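Yarn Substitution and Finished Size in Crocheted Blanket Squares
Textile Studies Project Report
Prepared by Fouzia Arain and Jianguo Xiong
Project advisor: Esmaeil Bahrami

1. Purpose

Crochet patterns usually name one yarn, and many readers work them in another. This project examined how far the finished size of a simple blanket square changes when the hook and stitch count stay the same and only the yarn is changed. The work was carried out during the fall term, beginning in September.

2. Materials

Three worsted weight yarns were selected: Cirnora, an acrylic; Zeltisis, a cotton blend; and Orakzai, a wool. All were bought in plain, light shades so that stitches could be read easily. The same size H hook was used throughout.

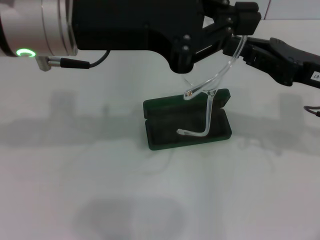
The pattern was a square of half double crochet, worked flat in rows over a foundation of 30 stitches. A solid stitch was preferred to a traditional granny square, as the open corners of the latter stretch easily and are difficult to measure in a consistent way.

3. Procedure

The two authors made 60 squares in total, 20 in each yarn, with the work divided equally between them. Each square was measured along the foundation edge and the top edge before washing. It was then washed by hand in cool water, pressed in a towel, pinned lightly without stretching, and left to dry overnight before it was measured again. 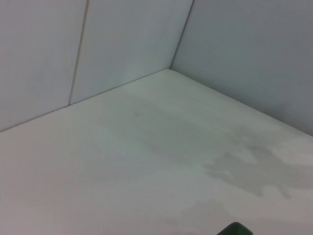 Tension was the main concern. Each author made a practice swatch at the start of every session, and no square was put down before it was finished. Squares in which a stitch had been missed were pulled out and worked again with fresh yarn – reused yarn keeps its crimp and can alter the gauge.

4. Results

Before washing, the squares in all three yarns were close in width. After washing, the acrylic changed very little. The cotton blend grew slightly in length, and the wool relaxed in both directions, most clearly along the top edge. The difference between the two makers was larger than expected. One author's squares were consistently tighter, and in the cotton blend this mattered more than washing did.

5. Recommendations

Makers who substitute a yarn should wash their swatch before adjusting a pattern. Where several people contribute squares to one blanket, a shared finished measurement is more useful than a shared hook size.
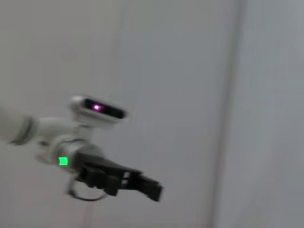 6. Acknowledgments

The authors thank Yasuo Morikawa for instruction in blocking and Tariq Paracha for reviewing the measurement tables. The squares have been joined into two lap blankets, edged in single crochet with the remaining Orakzai wool.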